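4.3 Facing, fronting and the trouble with "tidy"

The second claim we set out to check is the one repeated most often in trade writing: that a drinks shelf kept "faced" (every bottle pulled to the front, label out, no gaps) sells more than a shelf left as shoppers leave it. The claim is old and sounds like common sense. We found it hard to trace to any study that separated facing from restocking. A shelf that has just been faced has usually just been filled as well, and a full shelf has more to sell. Most of the sources we read do not mention this problem. One of the few that does, a training booklet written for store staff at Clorncombe, mentions it in a footnote and then goes on to advise facing four times a day anyway.

Our own records come from 2 small stores, referred to here by their site names, Mornulell and Nic Aodha. Between them they gave us 3,308 shelf checks. Of these, 1,485 could be used for the facing question; the rest were made too soon after a delivery, or the staff member had left the "last faced" box blank. That is a large loss and we would not want a reader to pass over it. Blank boxes were more common in the evening, when the stores were busier and the shelves were in worse order, so the checks we kept probably lean toward the calmer part of the day.

Each check scored a shelf on a short list of points: bottles upright or lying down, label forward or turned, product in its own row or in a neighbor's, front edge filled or set back. The list was drawn up by Zawadi Bakilana from an earlier version used at Horkeo, and we kept her wording wherever we could. Two of the points gave trouble almost at once. "Upright or lying down" assumes that a bottle on its side is a fault. In many stores it is a choice. Staff lay small bottles down when the shelf above is low, or when they want to fit more into a short bay, and a row of bottles all lying the same way may be the neatest part of the fixture. Scored by the list, it comes out as the worst.

"In its own row" was no easier. It supposes that every product has a row, and that the person scoring knows where it starts. At Nic Aodha, water, soda and vitamin drinks shared a bay with few dividers, and the plan taped inside the stockroom door was out of date by the time we arrived in April. Checkers there were in effect scoring against their own idea of where things ought to go. When two checkers scored the same bay within minutes of each other, they agreed well on gaps and poorly on everything else. We take this as a reason to doubt the single "tidiness score" used in much of the earlier work, where all of these points are added together and treated as one thing.

There is also the matter of where the checker stands. A shelf looked at square on from the aisle can pass as full when only the front bottles are in place. Looked at from close up and to one side, the same shelf may show a good deal of bare surface behind them. Large bottles make this worse, as anything behind them is blocked or bent out of shape by the plastic and the water inside (Figure 1).

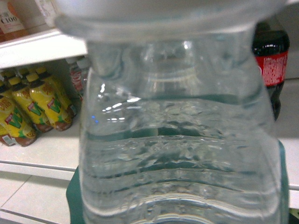 Figure 1. Large water bottle at close range, with a cola bottle partly behind it and yellow drink bottles laid on their sides on a lower shelf level.

None of this means that facing has no effect. It means that the usual way of scoring it cannot tell us much. When we dropped the combined score and looked only at gaps along the front edge, the link with sales in the following hours held up at Mornulell and faded at Nic Aodha. We are wary of both results. Mornulell had a steady trade in single cold drinks bought at lunchtime, and a gap in that bay was quickly noticed and filled. A busy bay with attentive staff will show few gaps and high sales whether or not one leads to the other.

A fairer test would leave the stock level alone and change only the order of the bottles, with staff unaware of which bays were being followed. We tried this on a small scale, with 44 paired checks, and the difference between the faced and unfaced bays was too small to tell from ordinary variation between one afternoon and the next. Forty-four pairs is not many, and a larger trial could well find something. Until one does, the firm advice in the booklets seems to us to rest mainly on habit, along with the fact that a faced shelf is pleasant to look at. Shoppers may share that taste. Whether they buy any more on account of it is a separate question, and the checks reported in this section were not built to settle it.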